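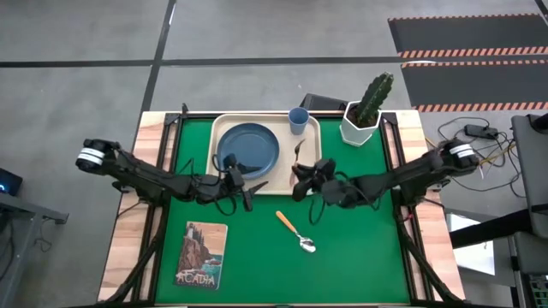

BENCH SAFETY CHECKLIST, TWO-ARM TABLE
Filled in by Meinir Gwynne, Stirnville shop
Date of check: 31st December

Yes, I'm doing this on a Saturday, and yes, it's the last day of the year. The right arm sagged on us this week and I didn't want the bench starting January with a question mark on it. I've used the usual Stondora form and put my comments under each item, and as usual my comments are longer than the form.

What happened, for anyone who missed it: we were running the tray setting job (plate, cup, fork, spoon, the normal stuff) and the right arm let go at the shoulder in the middle of a reach. It didn't drop like a stone, it sort of sank, and the gripper came down on the rim of the tray. No one had their hands in there. The left arm carried on with its move for a bit before Gough hit the stop, and that second part is what bothers me more!

SECTION A. BEFORE POWER

A1. Stop button reachable from the operator's chair
OK. I sat down and reached for it with my eyes shut. Please keep coffee mugs off that side, I moved one again this morning.

A2. Stop button cuts both arms
OK now, FAILED earlier in the week. The button itself is fine. The trouble is that a fault on one arm doesn't stop the other one, so when the right arm threw its error the left had no idea anything was wrong and kept going. We've set it up so a fault on either arm halts both. I pulled the signal on the right and the left froze, then did it the other way around, same result. I'd still like someone who didn't write the change to try it.

A3. Base mounts tight on the side rails
OK. I put a wrench on every bolt. The right mount took a tiny bit of a turn on the rear bolt, not enough to explain the sag, but I've marked it with paint pen so we can see if it walks.

A4. Front braces and corner brackets
OK. Leaned on the bench as hard as I could and nothing shifted or creaked.

A5. Cables at the wrists
COMMENT. The loops are long enough for the full twist, which is what we want, but they hang low when the arm reaches in toward the middle. I'd like them clipped a bit higher so they can't hook a cup or a fork handle. Skurnau sells a soft clip that fits and I've put in for a bag of them.

A6. Cables on the floor
FAILED. I know, I know. I wrote the same thing last time. There's a tangle to the right of the bench with a power adapter in it, and you have to step over it to get to the right arm. When something goes wrong on that side you'll be hurrying, and hurrying over loose cable is how people end up on the concrete. It needs a cover or it needs to go up off the floor. I'm not signing this one off until it's done.

A7. Floor mats flat, striped edges showing
OK. No curled corners.

SECTION B. THE RIGHT ARM

B1. Shoulder joint, power off, move by hand
OK. Smooth all the way, no grinding, no flat spot. I was half hoping for a flat spot, it would've made this easy.

B2. Shoulder connector
FAILED, then fixed. Found it! The plug at the shoulder wasn't fully home. It looked seated, and it passed the tug test if you tugged straight, but push it a little sideways and the motor dropped out. I got it to do it 2 times on purpose with the arm propped up on a foam block. The latch tab was worn, so I swapped the whole lead for a new one from the drawer. The old one is in a bag with a red tag on it. Don't put it back in the drawer, and don't "borrow" it.

B3. Arm holds position when the motor loses power
FAILED. These arms have no brake, so a dead shoulder means a sinking arm, and a new lead doesn't change that. Until we have a better answer, the rule is no hands under either arm while it's powered. If you want to straighten the spoon, park both arms first. I've caught myself reaching in to nudge a fork plenty of times, so I'm talking to me as well.

B4. Gripper fingers after the contact
OK. I went over the fingers with a flashlight and ran a thumbnail down the edges. No chips, and they close evenly. The tray rim has a small nick underneath that may well have been there before.

B5. Speed limit
CHANGED. Turned down for the reach toward the tray. It makes the job slower and a couple of people have already grumbled about that. Grumble away, it stays down until B3 is sorted.

SECTION C. RUNNING CHECK

C1. Both arms home without touching
OK. Ran it cold, first thing, and again after lunch.

C2. Repeat reaches, fault log clear
OK. I set each shoulder going for 2000 small moves and sat there with a sandwich and the log open. Clean on both sides. The new lead got warm to the touch, same as the old one on the left, so I'm not worried about it.

C3. Full tray job, start to finish
OK. 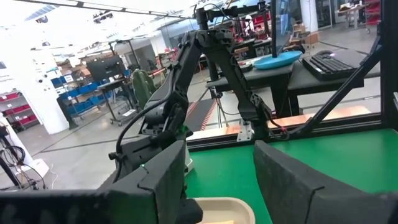 I ran it 18 times with the lower speed and the shared stop switched on, and didn't get a single fault on either side. For a few of those I stood behind the right arm and wiggled the shoulder lead with a plastic rod while it was moving, sideways as well as straight, trying to bring the dropout back. It wouldn't do it. That's about as mean as I can be to a connector without breaking it.

C4. Fault lights and messages make sense
COMMENT. The message we got on the day said "communication timeout" and then a joint number, and it took Gough and me far too long to work out that the number counts up from the base starting at zero. We were looking at the wrong joint for most of a morning. I've taped a little drawing to the operator's desk with the joints numbered. If it falls off, please tape it back up.

C5. Restart after a stop
COMMENT. After a stop, the arms try to go back to the last position they were told to reach. If you've moved one by hand in the meantime, it will jump. Always send both home from the menu before you press resume. New people get caught by this, so walk them through it on their first day.

STILL OPEN

Floor cables on the right side (A6). Gough has the key to the stores and says there's a cable cover in there somewhere.

Wrist clips (A5), waiting on the order.

Some way to hold the arm up if the shoulder goes dead (B3). I've sketched a spring support and it's ugly, but come and look at it before you laugh.

Checking the other shoulder leads for the same worn tab. I only did this bench. Push sideways, don't only pull!

RESULT: OK to use at the reduced speed, with two people present, once A6 is closed. Until then the bench stays locked out, and the key is with me.

Meinir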